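Olá a todos, cá estou eu outra vez com a rubrica das lavagens! Este mês chegaram-me várias mensagens sobre meias que saem da máquina ásperas e sem elasticidade, e confesso que é um tema de que gosto muito (a minha família já nem comenta).

Comecem pelo mais simples - virar as meias do avesso antes de lavar. O suor e a pele morta ficam por dentro, é aí que a água tem de chegar.
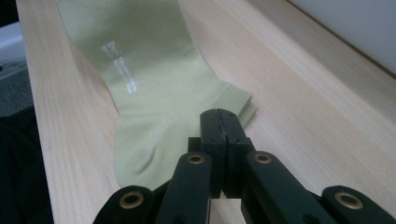 ## Água fria e pouco detergente

Lavo as minhas a 30 graus desde junho e não voltei atrás. Uso metade da dose, nada de amaciador, e junto 2 colheres de vinagre branco no enxaguamento. O Radomir Omerović, leitor da nossa newsletter, deixa as dele de molho 15 minutos antes e jura que faz diferença. Experimentei e fiquei convencida!
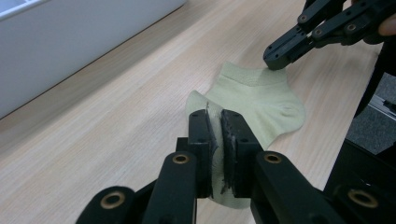 A secagem é outra conversa. O calor forte dá cabo do elastano, por isso penduro-as pela biqueira, à sombra, e deixo o punho livre. No inverno demora uma eternidade - paciência, ponho o estendal perto da janela e vou virando.

Para guardar, dobro ao meio e pronto. Aquela bola com um punho enrolado no outro alarga tudo em 3 meses.
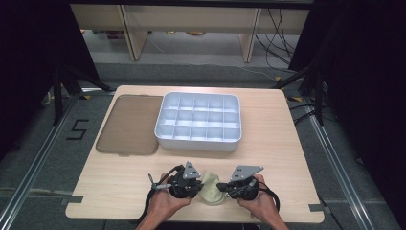
E as meias de lã, podem ir à máquina? Depende da etiqueta: se permitir, usem o programa de lãs, com centrifugação baixa, e sequem-nas na horizontal em cima de uma toalha.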